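# Questions people ask me about investment clubs

I've been running the money side of the Vellcombe club for a good while now, and I get the same handful of emails every month. So I've typed up my answers. I'm an ordinary member with a spreadsheet, I'm not an adviser, and nothing on this page is advice about what to buy!

## What is an investment club, then?

A group of people who each put in a bit every month, then decide together which shares or funds to buy with the pot. You own units in the pot, a bit like owning a slice of a very small fund. When the pot goes up, your units are worth more. When it goes down (and it does go down, I promise), so are we all a bit glum at the next meeting.

## How much do I need to put in?

Our monthly minimum is £19 and the most anyone can pay in is £38. The cap is there so that one person doesn't end up owning half the pot and winning every vote. You can switch between the two amounts whenever you like, just tell me before the standing order goes out, please, and not the morning after.

If you miss a month, you simply don't get any new units that month. Miss several and I'll ring you, mostly to check you're all right.

## Do I need to know anything about shares?

No. I joined knowing what a dividend was and not much else. Maribeth Sarmiento had never bought a share in her life when she joined, and she now reads annual reports on the train and sends us all screenshots of the footnotes. You pick it up by listening to other people argue.

What does help is being able to stand a slow year. If you'll need the money for a car or a deposit soon, keep it in a savings account. 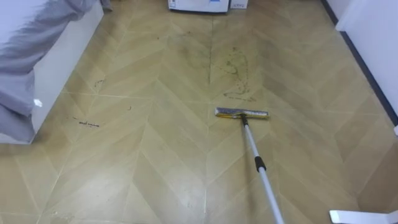
## Who decides what we buy?

We vote, and the votes are weighted by units. Anyone can pitch a share. You get ten minutes or so, you say what the company does, how it makes its money, what could go wrong, and then we pick holes in it. I'd really rather hear a dull pitch with the debts properly looked at than an exciting one off the internet.

We don't do borrowing, we don't do currency trading and we don't do anything where you can lose more than you put in. People do ask. Danilo Lumbao asks most years, and he's very good about being outvoted.

## Where is the money held?

In a dealing account in the club's name, with a separate bank account for the monthly payments. It takes two signatures to move anything out of either, mine and Tincuța Dumitrescu's at the moment. I think that's the bit to check before you join any club anywhere, ours included. Ask to see the mandate! If somebody gets huffy about showing you, walk away.

## How do I know what my units are worth?

I send out a valuation at the end of each month. It goes: everything we own at that day's closing price, plus cash, minus anything we owe, divided by the number of units. That gives you the unit price, and your new money buys units at that price.

We used to do it on paper, then in a spreadsheet that only I understood, and now we keep it in Skotard, where everyone can log in and see their own line. If your figure looks wrong, say so. I've made mistakes before (I once put a dividend in twice and we all felt rich for a fortnight). 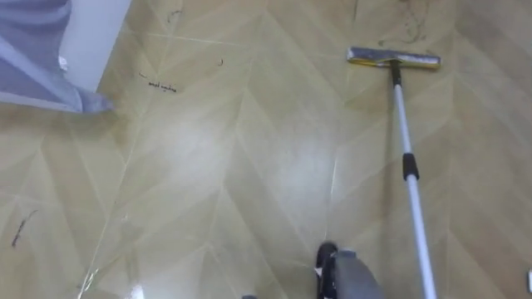 ## What does it cost?

Dealing fees come out of the pot, so everybody shares them in line with their units. We try to keep them down by buying less often and in bigger lumps. There's no joining fee and nobody is paid, me included. I do the accounts at home in the gaps between other jobs. Any spending beyond the dealing fees gets voted on like everything else.

## What about tax?

Each member is responsible for their own share of any dividends and gains. After the tax year ends I send everyone a statement with their part worked out, usually by June, and you use that for your own return if you need to do one. I can explain the statement until the cows come home, but I can't tell you what you personally owe. Ask the tax office or an accountant.

## How do I get my money out?

Write to me (email is fine) and say how many units you want to cash in. You'll be paid at the next valuation price, less the cost of selling anything we have to sell to raise the cash. If there's enough sitting in the bank, we don't sell at all and it's quicker.

Please don't join thinking of it as instant access. When Villads Hjaltadóttir moved away and cashed in everything, we had to sell two holdings and wait for the trades to settle before I could pay.

## Can I come along before I decide?

Yes, please do. Come to a couple of meetings, look through the old valuations and ask the awkward questions. You don't get a vote as a visitor but you can certainly pull faces. Shiela Macapagal looks after the list of visitors, so drop her a line first and she'll send you the rules and the joining form.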